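Ginemard Workshop Notes
Aug 12, 2023

1/ Long thread, so put the kettle on. I've spent most of July comparing two sets of gripper fingers on the same pair of arms, and a few kind people asked how it was going. The job is hanging socks on a drying rack, and I've grown very fond of it.

2/ The contenders are the Sotel fingers, hard and smooth, and the Kallio fingers, which are wider and have a softer pad on the inside. Same arms, same controller, same rack, same socks out of my own drawer (I've got no shame left).

3/ Every sock has to be picked off the pile, turned cuff up and passed along before a peg comes anywhere near it. I thought the pegs would be the hard part — I was wrong, and the turning has eaten most of my evenings.
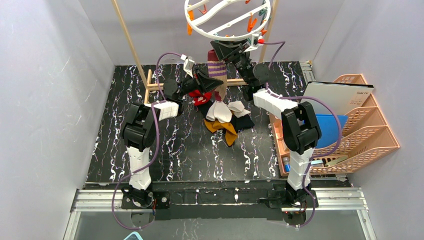

Do you need two arms to hang a sock?
One arm can manage if the peg is already open and waiting, but a second arm makes it far easier to hold the cuff flat while the peg goes on.

4/ Now for some numbers, because I know my audience. I ran 831 tries all up, and 400 of those were with the Sotel set before I swapped over. The Sotel dropped a sock 100 times. I'll post the Kallio count once I've been back through my notes properly, as my handwriting after dinner is a disgrace.

5/ The rack itself gave me more grief than either set of fingers. It swings if you so much as breathe on it, so I've been teaching one arm to steady the rim while the other does the fiddly bit. Slower, yes, but so much calmer to watch!
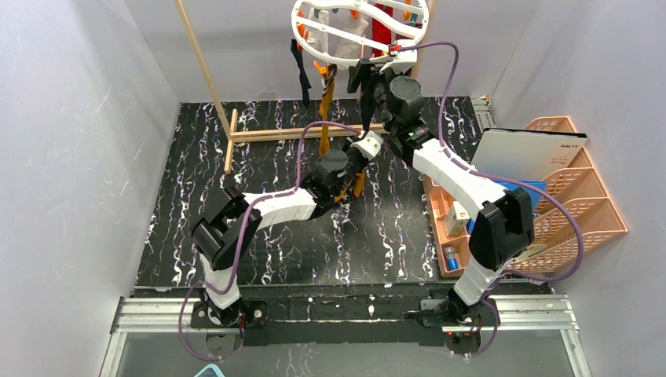
Right arm on the rim, left arm reaching up.

6/ A word on cameras too. I started with only the fixed one, and it's lovely for seeing the whole job, but it's no help at all when a finger is between you and the cuff. The Sasel wrist cameras fixed that for me, and if your budget only stretches to one upgrade I'd look there before buying new fingers.
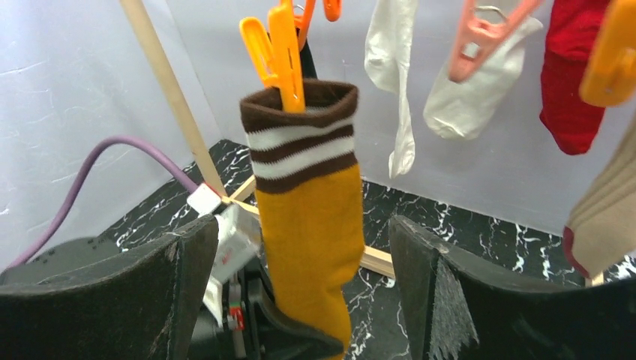

7/ The catch is that the fingers take up a good bit of the view, and wide ones take up more. I moved the mount back a touch and lost some sharpness close in, then moved it forward again and grumbled. I've settled on somewhere in the middle, and I'd be glad to hear what others have done.

8/ Colour matters more than I expected as well. A bright sock on a pale wall is a treat to work with, and a dark one over a dark floor had me squinting at the screen with my nose nearly on the glass.
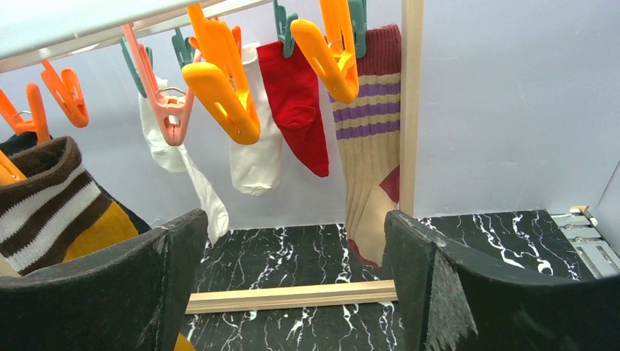 Red sock, teal peg, and my favourite stripes just beside it.

9/ Next up is a run of 24 tries with the controller's grip force turned right down, to see if the softer pads can still keep hold of a thin ankle sock. If you've got a favourite set of fingers for cloth, send me the name — I'm always happy to be talked into more testing.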